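The Long White Counter: A Talk With the Bench Lead at Bultik

Anyone who has ever shared a kitchen knows the argument. Who left the rag in the sink? Whose jar is that? Now picture the same argument with 17 people, one long counter, and a shelf of small dishes that you really don't want to mix up. Bultik, the little materials workshop out on the Toladthorpe road, has been having it for years, and I spent a Friday morning there finding out how they settled it. I loved every minute!

The bench lead met me at the door with coffee (which had to stay at the door) and started talking before I had my coat off. She asked me to leave her name out, saying the counter was the interesting part. She may be right, but she's pretty good company too.

"When I got here we had four little tables," she told me. "All different heights. You'd slide a tray from one to the next and it would drop half an inch, and everybody would hold their breath. So I asked for one counter. Just one, all the way along, with cabinets under it. I didn't care about anything else."

She got white, and she got glossy, and I wondered if that was a headache to keep clean.

"Oh, it shows everything," she said, and she looked delighted. "Every crumb, every smear. That's what I wanted! On the old tables you could leave a mess for a week. On this one you're embarrassed by lunchtime."

The cloths are her other big subject. She buys them in packs of 50 and has strong feelings about how they're folded: in half, in half again, flat on the counter, never wadded up. A folded cloth gives you several clean faces before it goes in the wash, and she showed me the turn three times until I could do it myself. (I've been doing it at home ever since, and my stovetop has never looked better.)

"Blue for the counter," she said. "We had white ones once, on a white counter. You'd pick up a tray and find you'd set it on a rag."

Then there are the dishes. The workshop looks after 177 samples right now, most of them small dark scraps that visitors from the Padar office tend to mistake for burnt toast. The rule is that a dish comes out on its own, sits well clear of its neighbors, and goes back before the next person starts.

"Space is cheap," she said. "I tell people to spread out. If your elbow can reach two dishes, move one of them." 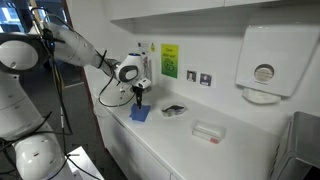
Blue cloth and petri dish on the long counter at Bultik.

I asked what she'd tell somebody setting up a workroom from scratch, and she didn't need to think. "Get the counter first. Get it longer than you think you need. Then give it 30 minutes at the end of the day, with the radio on, and do it together."

The radio is a sore point, it seems. The morning crowd likes one station, the afternoon crowd can't stand it, and the dial has been taped in place more than once.

Next up is the cabinets. She's been over to the sister shop in Olmedo, where every door has a list taped inside it, and she came back with a notebook full of ideas and a roll of labels. She had finished two doors when I visited and was halfway through a third, sitting on the floor with a marker behind her ear, still talking about shelf heights as I put my coat back on.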